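Review: Skuneria kitchen pack for the Mamo simulator

I bought this to collect teleop demos for a small pick-and-place policy, and I'm having a great time with it.
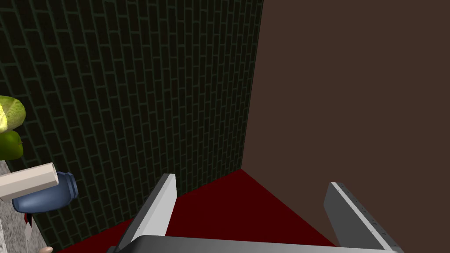

Drolby, commenting on my first post, asked whether the wrist view is any use for training when the arm is turned away from the counter. I'd say yes! I keep those stretches in, so the policy gets some practice at finding its way back to the fruit and the jar. The wall and floor colors are easy to swap too, and I change them every 60 episodes.

I have 448 demos saved after 2 weekends, all driven with a plain gamepad. Resets are quick, bad takes go away with one button, and the export loaded straight into my Kasari training script - I'd set aside a whole evening for that part (and ended up recording more instead).

Gripes? The replay viewer forgets its camera setting every time, and the manual skips over action scaling, so my first 4 runs were far too jumpy. Set it to half speed before you record anything. The August update added a timeline for trimming idle starts - get that one if you're still on the old build.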